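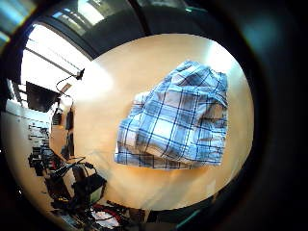
Convocatoria de participantes: estudio Brorholm sobre dureza del agua y desgaste textil en el lavado doméstico

El laboratorio Laria abre el plazo de inscripción para la segunda fase del estudio Brorholm, dedicado al efecto de la dureza del agua sobre tejidos de algodón y de mezcla sometidos a lavado en condiciones domésticas. Se buscan 400 hogares con lavadora propia de carga frontal. La inscripción permanece abierta hasta finales de marzo o hasta completar el cupo de cada zona.

La primera fase se realizó íntegramente en laboratorio, con agua de dureza ajustada y ciclos normalizados. Los resultados permiten comparar detergentes y temperaturas, pero dicen poco sobre lo que ocurre en una vivienda, donde la carga del tambor varía, el detergente se dosifica a ojo y la misma prenda pasa una semana por un ciclo corto y la siguiente por uno de algodón a 60 °C. La segunda fase traslada las mediciones a ese entorno.

Requisitos

Ser mayor de edad y residir en la vivienda durante todo el periodo de estudio.
Disponer de lavadora de carga frontal con selección de temperatura y de centrifugado.
Realizar al menos dos lavados semanales de ropa de color.
Permitir la toma de una muestra de agua del grifo al inicio y otra al final.
No tener descalcificador instalado, salvo inscripción en el grupo de control (véase más abajo).

No se exige una marca de detergente. Tampoco se pide modificar los hábitos de lavado; de hecho, modificarlos invalida la serie. Quien cambie de lavadora, de domicilio o de tipo de detergente durante el estudio debe comunicarlo en el registro semanal, y la coordinación decidirá si los datos posteriores se conservan.

Procedimiento

Cada hogar recibe un paquete con cinco testigos textiles numerados, un juego de tiras reactivas, dos frascos para muestras de agua y el cuaderno de registro. Los testigos son piezas de tela con orillo cosido que se introducen en el tambor junto con la colada habitual de color. Permanecen en uso durante 10 semanas. Se secan como el resto de la colada, no se planchan y se guardan doblados en un lugar sin luz solar directa.

En el cuaderno se anotan el programa, la temperatura, la velocidad de centrifugado, la dosis de detergente en mililitros o gramos y el método de secado. El nivel de carga se indica con una escala de tres valores: un tercio, medio tambor, lleno. Si se usa suavizante se marca la casilla correspondiente -- también cuando se trate de vinagre, con la indicación al margen.

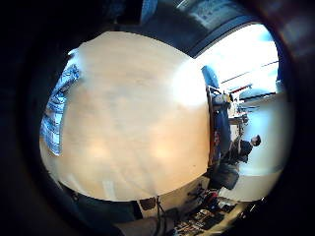 Vesela Stojanović escribió tras la primera reunión informativa que la escala de carga le parecía demasiado gruesa y que en su casa ninguna colada coincidía con esos tres valores. Proponía pesar la ropa seca con una báscula de mano. La propuesta se ha incorporado como opción: el cuaderno incluye una columna para el peso, en kilogramos con un decimal, que puede dejarse en blanco. La escala de tres valores sigue siendo obligatoria para mantener la comparabilidad entre hogares.

Análisis y devolución de resultados

Al término del periodo los testigos se devuelven en el sobre prefranqueado. En el laboratorio se determinan la pérdida de masa, la resistencia a la tracción en urdimbre y trama, la variación de color y el contenido de cenizas, que se emplea como indicador de incrustación mineral. El equipo de Ningsih Santoso se encarga de los ensayos mecánicos; la colorimetría corresponde a Thibault Langlois. El volumen previsto es de 2.000 testigos, por lo que los informes individuales se enviarán por tandas y según el orden de recepción.

El informe individual contiene la dureza medida del agua en las dos fechas, los valores de cada testigo y la mediana de la zona. No incluye recomendaciones comerciales ni valoraciones del estado de la lavadora.

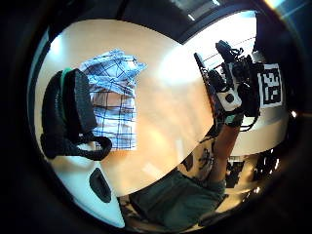 ¿Qué ocurre si se pierde o se rompe un testigo durante el estudio?

Se anota el número del testigo y la semana en el cuaderno, y se continúa con los restantes. Los testigos no se reponen, dado que una pieza nueva tendría un historial de lavado distinto. Un hogar con tres testigos válidos o más se mantiene en el análisis principal. Los fragmentos, si los hay, se envían en bolsa aparte.

Grupo de control

Los hogares con descalcificador de intercambio iónico pueden inscribirse en el grupo de control. En este caso se solicita además el modelo del equipo, el ajuste de dureza residual y la fecha de la última recarga de sal. Los sistemas magnéticos o electrónicos no se consideran descalcificadores a efectos del estudio

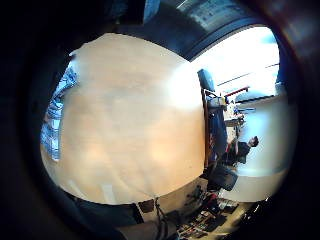
y quienes los tengan instalados deben inscribirse en el grupo general, con la correspondiente anotación en la ficha de vivienda. Los equipos de ósmosis colocados solo bajo el fregadero no afectan a la admisión, siempre que la lavadora tome el agua directamente de la red. Las muestras se recogerán entonces en un grifo sin filtrar.

Compensación y datos

La participación no es remunerada. El material y los envíos corren a cargo de Laria. Los datos de contacto se almacenan separados de los registros de lavado y se eliminan tras el envío del informe individual. Es posible abandonar el estudio en cualquier momento -- basta con avisar por escrito y devolver los testigos.

Inscripción

La ficha de vivienda se solicita a la coordinación del estudio, a la atención de Adalberto Marinho, indicando código postal, número de personas en el hogar y antigüedad aproximada de la lavadora. Atención telefónica de 9:00 a 13:00. Las solicitudes sin código postal no pueden asignarse a una zona y quedan en espera.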